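Home | Shop Help | Open a Ticket | My Tickets | Community

We use cookies to keep you signed in and remember your cart. Accept | Manage settings

Ticket 935 - Labels print shifted down, last row lost
Status: Solved
Product: Pulau label app, desktop version
Printer: Hunley inkjet, USB

Hi there! I'm hoping somebody can help me before I run out of label paper. I sell lidded ceramic jars out of my spare room and I print my own price labels with Pulau, on the full-page sticker sheets. I've used the same template since last May and never had a bit of trouble with it. Now every sheet comes out shifted down by what looks like half a label, so the text lands on the gap between stickers and the bottom row runs right off the page.

What I've tried so far:

Restarted everything, of course. Printer, computer, me (coffee).

Ran the printer's own alignment page. It came out perfect, nice crisp lines all the way across, so I don't think the Hunley is the guilty party.

Made a brand new template from scratch in case the old one got corrupted. Same shift, exactly the same amount. I held the two sheets up against the window and they matched.

Printed on plain paper instead of the sticker sheets. Still shifted! So it isn't the sheets slipping in the tray, which was my big theory for most of a morning. 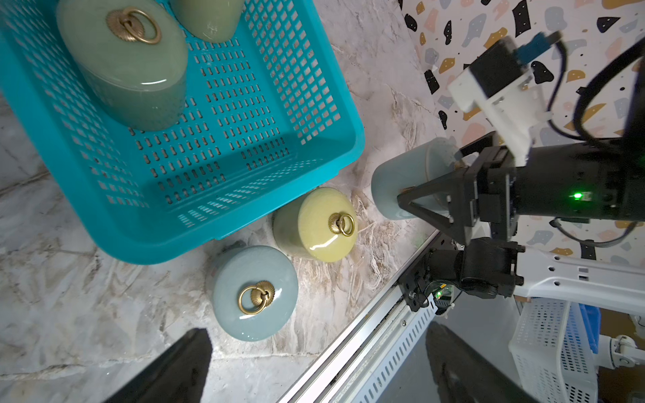

The thing that really bugs me is that the preview looks fine. Every label sits right in its box on screen, and then it prints somewhere else. I also exported the page as a PDF and opened it in another program, and that one printed in the right place. So something goes wrong between Pulau and the printer, but only when I hit Print inside the app.

I have orders for my Bragança line to get ready and I'm writing prices by hand in the meantime, in my terrible handwriting - please don't make me keep doing that.

Update, 4 p.m.
Support wrote back and asked me to check the paper size in the app and in the printer settings. Both say Letter. They also asked for the log file, which I've attached. I had to hunt for the folder, so if you need it too, it's under Help, then Show Logs.

Update, next morning
Got it! There's a third place where paper size lives, and I had no idea. In Pulau go to File, then Page Setup, then the little Advanced arrow at the bottom. Mine said A4. I'd imported a template called Rirnoletti from the community page a while back (pretty border, I only used it once) and it looks like it brought its own page setup along and kept it for everything after that, even new templates.

I switched it to Letter, closed the app all the way and opened it again. If you skip the closing part it goes back to A4, I tested that twice. Then I printed 10 sheets in a row and every one lined up, bottom row included.

I wasted 14 sheets of sticker paper on this, so could you maybe show a warning when an imported template changes the page size? I'd have caught it right away.

You can close the ticket. Thanks for the quick answer yesterday!

Contact support | Terms | Privacy | © Pulau | Back to top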